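Domeo, forum Apprentissage par démonstration
Sujet : Combien de démonstrations pour ranger des fruits ?

gsemple
Bonjour à tous. J'ai enregistré 312 démonstrations avec la pince à main, à 20 images par seconde. Est-ce suffisant ?
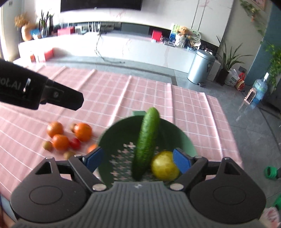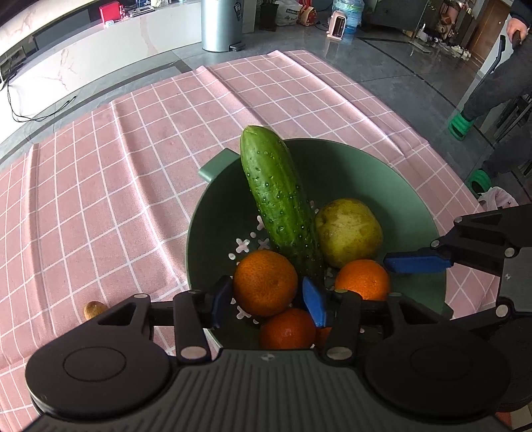

Ma question concerne surtout l'ordre des gestes. Je laisse chaque personne choisir, mais le concombre dépasse le bord du récipient et je crains que la politique apprenne à le heurter.

Mererid Voyle
Pour moi il faut fixer l'ordre. Avec 18 démonstrations propres, j'ai eu un meilleur résultat qu'avec 400 mélangées.

lenaris
Je ne suis pas d'accord. Si l'ordre est fixe, le robot se bloque dès qu'un fruit tombe.

gsemple
Merci. Et la téléopération, quelqu'un a essayé ?

Mererid Voyle
Oui, mais c'est beaucoup plus lent.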